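# Usirico two-arm bench cell: equipment and planning page

The Usirico cell is a framed workbench with an arm fixed at each side, reaching in over a shared work area. It is sold for handling trials with small, light items. This page covers what to order, what to prepare on site and where budgets usually slip.

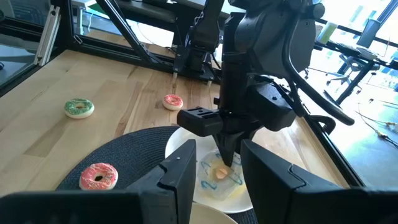 *Usirico bench cell, wrist view of a plate and toy donut set-up.*

## Supply

The base order is two arms with grippers, the black frame, the wooden top and a cable set. Wrist cameras are priced separately, as is the overhead camera. The controller PC is excluded. Buyers may use their own, provided it meets the specification sheet issued with the quotation.

| Item | Figure |
|---|---|
| Part number, base cell | 1402 |
| Clearance required on each side | 90 cm |
| Lead time from order | 40 working days |
| Setup allowance, first year | 300 minutes |

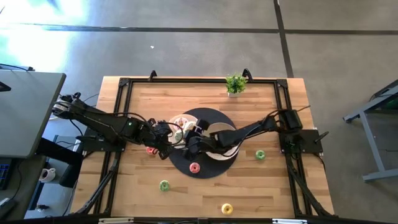
Floor area should be planned from the arm bases outwards. The clearance in the table is measured from the outer face of the side rail and must remain free of stored items. Arms mounted on opposite rails share the middle of the top, and with both grippers working over a single round mat, as on this bench, the motion software must include collision checking between arms. Order the two-arm licence; the single-arm licence does not include it.

## Site and cabling

Daylight affects camera exposure. Where the cell will stand near a window, allow for blinds in the room budget, or plan to recalibrate

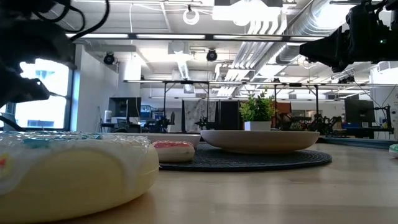 whenever the light changes markedly. Cable runs across a walkway need a floor cover, which is not supplied. Leave slack at each shoulder joint and check it through the full range of movement before fixing any ties.

## Items to budget separately

- Spare gripper fingers, one pair per arm.
- Practice objects. Plates, mats and toy food are adequate for pick-and-place work and cheap to replace.
- Operator training, booked through Meinir Rowlands at Fornska.
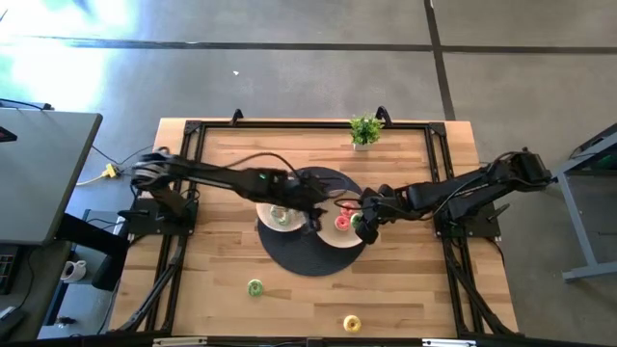 ## Ordering

Quotations are prepared by Arwel Pugh. State the room dimensions, the number of cameras and whether an existing PC will be used. Prices are reviewed each April. Orders confirmed before the review keep the quoted price, including spares listed on the same order.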